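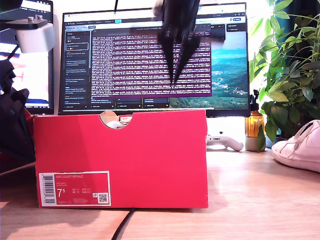
Does the Box Matter? Reuse of Shoe Boxes as Storage in a Shared Workroom

Project report, second-year module in Packaging and Everyday Use
Tobiloba Akande and Trygve Sjöberg

1. Why we picked this

Our module handout says that a shoe box is "among the most reused packages in the home." There was no source for that. We both keep things in shoe boxes, so we were ready to believe it, but when we asked each other what was in them, neither of us could answer without getting up to look. That made us doubt the claim a little. A box that sits on a shelf with forgotten cables in it has been kept. Whether it has been reused is another question.

We wanted to find out if people can get at what they store in a shoe box, and if the features printed and cut into the box help them do it. We looked at two features in detail: the end-user label and the thumb notch.

2. What we did

We asked 60 students to fill in a short form about boxes they had at home. We got 50 forms back. We then asked 20 of those students to do a simple finding task at a desk in the workroom, with shoe boxes set out next to the monitors the way things normally pile up there. Between them the forms listed 399 stored items, from receipts to a single roller skate.

We also read the sales pages of two companies that sell storage boxes, Varkitz and Grollico. Both say that a purpose-made box is easier to live with than a saved one. Neither page explains how this was tested, and we have treated both as advertising.

3. The label

The label is made for a stockroom. On the red box we used most, the style name and a barcode share a small panel with the size conversions and a QR code. The only thing you can read at a glance is the size, 7.5, with the 5 set small and raised. For someone selling shoes this is fine. For someone keeping birthday cards in the box it says nothing useful, and it keeps on saying it for years.

Several students told us they "just know" which box is which. We didn't find that convincing. In the finding task the same students opened the wrong box first as often as anyone else did. Trygve thinks nerves explain part of this. I (Tobiloba) think they just didn't know.

4. The notch

We expected to like the notch more than we did. It is a half circle cut into the top edge of the front panel, and it gives you a small look at what is inside. With the original packing still in the box, a good part of what you see is tissue.

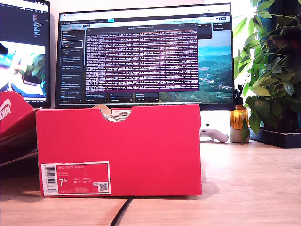
Figure 1. Red shoe box on the workroom desk. White tissue and part of a shoe show through the notch.

A shoe is a kind case, because it is big and you know its shape. Flat items and small items drop below the cut and vanish. Our form asked if people ever used the notch to check the contents, and most left that line blank – maybe they had never thought of it as a window. It may only be there for your thumb.

5. Problems with our own work

The students were our classmates and knew what we were studying. The finding task was done at a cluttered desk with screens behind it, which is realistic for us but maybe not for a bedroom closet. We didn't compare colors. Our tutor suggested adding a plain box from Anozie as a control and we ran out of time. We also called a box "reused" if its owner said so, which is exactly the loose habit we complained about in section 1.

6. What we think we can say

People keep shoe boxes. We are not persuaded that they use them much after that. A strip of tape with one word on it would do more than the printed label, and it costs almost nothing. We would drop the handout's claim until somebody can show where it came from.

If the project continues in March, we would like to go back to the same students and ask them to name the contents of each box before lifting the lid. The forms are in the Revel folder on the course drive.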